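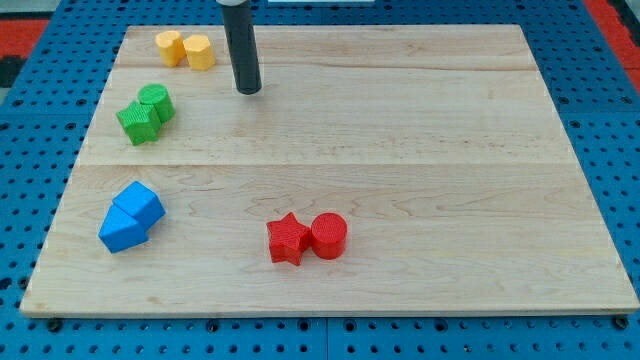

Qu'est-ce qui change pour moi avec l'arrivée des postes automatisés ?
Le contenu de la journée change, le contrat reste le même. Les salariés du tri et de la préparation gardent leur poste, leur coefficient et leur site. Une partie des gestes répétitifs passe au robot, et du temps est dégagé pour la préparation des séries, le contrôle et la reprise des erreurs.

Qui est concerné ?
Les équipes de tri et de préparation de l'atelier Lusar de Clostthorpe. Les expéditions, la maintenance générale et les bureaux ne sont pas concernés pour l'instant. Les intérimaires affectés au tri suivent les mêmes règles que les salariés permanents pour la formation et la sécurité.

Quel travail le robot fait-il exactement ?
Il déplace de petites pièces légères et les regroupe selon la consigne de la série : par couleur, par forme, ou les deux. Les réglages se font d'abord sur des blocs d'essai de formes simples (étoiles, cylindres, cœurs), posés sur une planche. Les pièces de production ne passent au poste qu'une fois la série validée par un opérateur.

Qu'est-ce que Camik ?
Camik est le nom du projet. Vik est le logiciel installé sur l'écran du poste, celui dans lequel vous choisissez la série et consultez les arrêts. Les deux noms sont parfois confondus dans les notes de service. Pour une demande d'assistance, indiquez Vik s'il s'agit de l'écran et Camik pour tout le reste.

Combien de postes sont prévus ?
Quatre postes. Le premier sert aux essais et à la formation. Les autres seront mis en service à partir de février, l'un après l'autre. Le calendrier par équipe est affiché à l'entrée de l'atelier.

Y aura-t-il des suppressions d'emploi ?
Non. L'accord signé avec les représentants du personnel exclut tout licenciement lié au projet pendant sa durée. Les départs à la retraite sur les postes de tri seront examinés au cas par cas et ne seront pas tous remplacés. Ce point est inscrit à l'ordre du jour de chaque réunion de suivi.

Ma rémunération peut-elle baisser ?
Le salaire de base ne bouge pas. La prime de cadence, calculée jusqu'ici sur le nombre de pièces triées à la main, est remplacée par une prime de poste fixe pour les personnes qui travaillent avec le robot. Si vous restez en tri manuel, l'ancien calcul continue de s'appliquer.

La cadence va-t-elle augmenter ?
L'objectif par poste est fixé à environ 2 000 pièces par équipe. Il est rattaché au poste et n'est pas ramené à une personne. Les arrêts du robot sont déduits du temps de production et ne peuvent pas être reprochés à l'opérateur.

Quelle formation est prévue ?
Six heures, prises sur le temps de travail, en deux séances. La première porte sur la sécurité et l'arrêt du poste, la seconde sur l'utilisation de Vik : lancer une série, mettre en pause, corriger un regroupement, relancer. Une attestation est remise à la fin. Sans attestation, on ne travaille pas seul sur le poste.

Je ne suis pas à l'aise avec les écrans. Est-ce un problème ?
Vous pouvez demander une séance supplémentaire auprès de votre chef d'équipe, sans justification. Vous pouvez aussi être accompagné par un collègue déjà formé pendant vos premières prises de poste.

Puis-je refuser de travailler avec le robot ?
Le volontariat est la règle pendant la phase d'essai. Ensuite, l'affectation se fait comme pour les autres postes de l'atelier. Une restriction émise par le médecin du travail est toujours prise en compte.

Que faire si le robot place mal une pièce ?
Mettez la série en pause depuis l'écran et attendez le voyant fixe. Replacez la pièce à la main, puis relancez. Notez l'erreur dans Vik, même si elle paraît mineure. Ne passez jamais la main sous l'outil pendant un mouvement, y compris lent.

Qui intervient en cas de panne ?
Le référent technique de l'équipe. Les opérateurs n'ouvrent pas le coffret et ne démontent pas l'outil. Si la panne dure plus de 50 minutes, la série repasse en tri manuel.

Les données du poste servent-elles à évaluer les salariés ?
Vik enregistre les séries, les arrêts et les corrections par poste, sans nom ni numéro de badge. Ces relevés ne sont pas utilisés pour les entretiens annuels.

Où poser une question qui ne figure pas dans cette liste ?
Auprès de votre chef d'équipe, des représentants du personnel ou dans la boîte placée près des vestiaires. Les réponses d'intérêt général sont ajoutées à cette page.

Dernière mise à jour : 2022-10-11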